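2025-05-24, dye room and big loom

Second madder bath came out gorgeous! I was braced for brick again, but the skeins off the back rail are a clear, warm pink, very even right through to the ties. Same root as in February, same Pelholm wool, and the only thing I changed on purpose was keeping the pot well under a simmer the whole way. Weighed 500 g of wool dry, mordanted overnight, seven hours in the dye with the lid off. Rūta thinks the rain barrel water did as much as the low heat. Could be. Next bath I'll use tap water and leave everything else alone so we can settle it.

The iron dip on half the skeins gave mauve in under a minute. Pull them early! They go on darkening in the air, and two that I left while I answered the phone are nearly gray. Keeping those for the border.

Irena, labels are on: batch 793 is the plain pink, and the dipped ones have a knot in the tie.
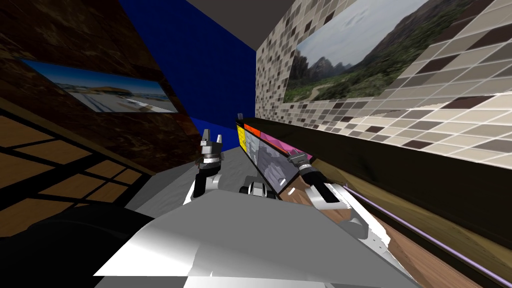
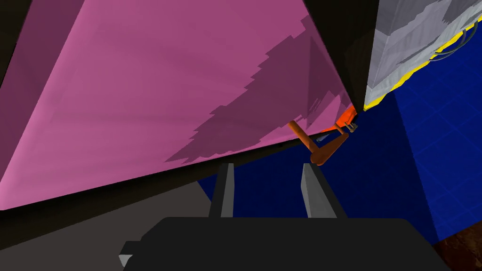
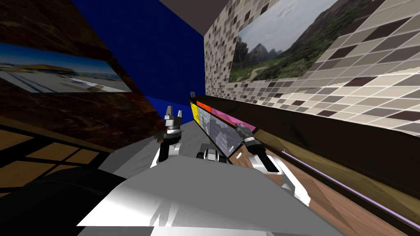 Spent the afternoon on slants for the Sokness hanging, and I finally like what I'm getting. The cartoon wants a long diagonal where the pink gives way to the mauve, and I'd been trying to force it smooth by moving over one warp every pass, which made the turn too shallow and left the cloth puckered. Went back to proper steps, two passes and then over one. Look at the edge of the mauve shadow on the pink in the second picture: stair-stepped the whole way down, and it still carries the eye along the slope. I want that sort of edge, teeth and all. Wove a hand's width of it after lunch and it sits flat, no slits long enough to need sewing -- lovely stuff to beat down, too.

Hilkka came by and asked whether the steps should get bigger toward the bottom, where the line flattens. Yes, I think so, though it means redrawing that corner of the cartoon on squared paper. Tadeusz has the roll.

Loom notes. Left side is still tighter than the right. I shimmed the Sowa beam with card, which helped for an hour or so and then crept back. Zdzisław says the pawl is worn and he can file it, but he wants the warp off first, so it will have to wait until this piece is cut down. Meanwhile I'm retensioning before every session.

To do: rinse the gray pair again, tap water bath, order seine twine from Elitthorpe (the 12/9, the thinner one frays at the heddles), find out who has the good bobbins.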